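Magazine file

A magazine file, also called a magazine holder, file holder or upright file box, is an open-topped container used to store magazines, catalogs, folders, thin books and loose papers on edge. It is a common piece of desk and shelf equipment in offices, libraries, schools and homes.

Design

Most magazine files are tall, narrow boxes with a flat base, two sides, a high back and a lower front. The low front lets the user see and pull out the contents. On many models the sides slope in a straight diagonal from back to front. Others have a stepped, curved or wave-shaped top edge.

A file for letter-size material usually has a single compartment. Desktop versions may join several compartments side by side, and these are often sold as sorters. Some files have a finger hole in the spine so that they can be drawn off a shelf, and many have a slot or a flat area for a label.

Materials

Cardboard files are shipped flat and folded into shape by the buyer. They are cheap and light but wear at the corners and sag when overfilled. Plastic files are molded in one piece or supplied as panels that snap together. The sides may be solid or perforated. Perforated sides use less material and reduce weight, although small items such as paper clips and cards can slip through larger openings. Wire mesh, sheet metal, wood and fabric-covered board are also used.

Use

Items are normally stored with the spine or folded edge facing out. Stiff objects, such as boards and hard folders, are placed at the sides, where they help hold softer papers upright. A file that is only partly filled allows thin magazines to bend and slide down. A sheet of stiff card placed behind them reduces this.

A file can also be laid on its side while it is being filled or emptied. On a desk it shares space with books, plants and other small articles, and wide or oversized folders may stand out above its top edge or may not fit at all.

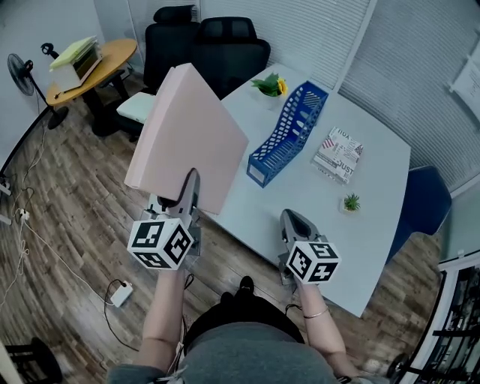
Related products

The letter tray holds papers flat and is suited to work in progress, while the magazine file is used more for material kept for reference. Trays can be stacked, but reaching a sheet at the bottom of a pile takes longer than drawing one from an upright file. Box files have a hinged lid and often a spring clip, and give better protection from dust. Bookends serve a similar purpose for bound volumes but do not hold loose sheets well.

See also

Desk organizer
Filing cabinet
Letter tray
Ring binder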